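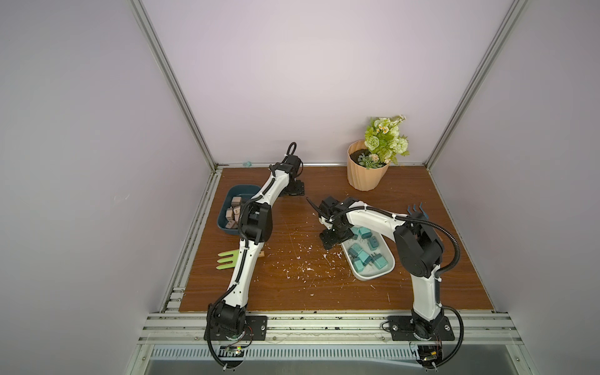 Lungile Molefe objects that a tray is only a box with the lid taken away, and that a children's room in which every block can be seen is a room in which every block will be on the floor by 10 in the morning. Small things, in this view, belong in a closed container on a high shelf, and they should come down one set at a time when an adult has decided that it is time for them.

Opinion > Early Years > Rooms and Materials

Print this page | E-mail this article

Leave the Lid Off

The objection deserves a proper answer. It was made in response to the guidance on play materials that the Brostedstead Children's Centers issued in April, and it is held by many experienced people who have spent long afternoons on their knees looking for pieces. The guidance recommends that small wooden blocks be kept in open trays at table height, that no tray be filled to its capacity, and that simple tools of other kinds be permitted on the same table. This writer took part in drafting it and continues to support it.

The traditional arrangement in our centers was the large lidded tub. A typical tub held blocks from several sets, and a child who wished to use them had two choices. The child could reach in and take what came to hand, or the child could turn the tub over. Most turned it over. What staff described for years as untidiness was a reasonable response to storage that hid its contents. A child of three can't plan with materials that cannot be seen, and should not be faulted for making them visible by the only means available.

A tray changes the first minute of play. Six little blocks in a dark blue tray can be taken in at a glance. The pale wood stands out against the plastic, the pieces lie at whatever angles they were left in, and one of them may well be standing upright on the table beside the tray, where it is as much in use as the others. A child approaching such a table knows what there is to work with before touching anything.

The color of the tray is a minor matter, though it is less minor than our purchasing practice used to suggest. Light blocks on a light tray are difficult to pick out, particularly in the late afternoon. The centers have since asked for darker trays in new orders. Rounded corners are also preferred, for the plain reason that they wipe clean.

The number of pieces has drawn more disagreement. Our former inventory recorded 3,000 blocks across the centers, and the rooms were expected to have most of them available at all times. Abundance of this sort looks generous on paper. In the rooms it produced heaps, and heaps are used chiefly for making larger heaps. A small handful invites a different kind of attention. Blocks are turned over and examined, and any mark on a face is noticed. They are set on end, or carried to the other side of the table and brought back. A larger supply should remain within the room for the child who wants to build at length, and the guidance says so in its second paragraph, a passage that critics have tended to skip.

The most frequent complaint concerns mixing. Several families wrote to ask why a toy garden rake had been left on a table with blocks, and whether this was an oversight by the closing staff. It was permitted by the guidance, and it should continue to be. A light-green plastic rake with three short prongs is a sand toy only because adults have filed it under sand. On a tabletop it is a means of moving things. It will draw a block toward a child who can't reach it, and it will push blocks into a line, and it will fail to pick anything up, a matter of considerable interest to a child at seven minutes past nine. Sorting by category is an adult convenience. We are entitled to it at the end of the day, but it need not govern the whole of the day.

It should be acknowledged that some categories do matter. Paint stays with paint. Anything used outdoors must be washed before it comes to the table, and the rake is no exception. Pieces small enough to be a hazard to the youngest children are kept out of their room altogether, whatever container they are in.

The commercial answer to all of this has been the fitted case. Kramer and Cametti have both been proposed to us, and the Vustent catalog was circulated to every center with a number of pages marked. A fitted case has a recess for each piece and gives a pleasing account of itself when full. Our reservation is that it turns putting away into a puzzle with a single solution. When one block is missing, the case looks wrong, and the adult's attention goes to the gap. A tray with one block outside it looks perfectly in order. The price is also relevant. A center can furnish 40 trays from its ordinary supplies budget and still have something left for the blocks.

There remains the floor. Lungile Molefe is right that pieces will be found on it, and no arrangement of furniture will prevent that entirely. The guidance asks rooms to place the tray well in from the front edge of the table, and to choose a surface with enough grain or texture that blocks don't skate across it. It also asks that children return pieces to the tray themselves, in any order and any position. The adult's part is to check the corners of the room before closing.

The high shelf has been given a long trial in our centers, and it taught children chiefly to ask. We would prefer them to be able to begin. The guidance will be reviewed after the winter term, and written comments from families and staff are welcome until then. Those that concern the rake should be addressed to the center where it was seen.

Shares: 40 | Comments: 7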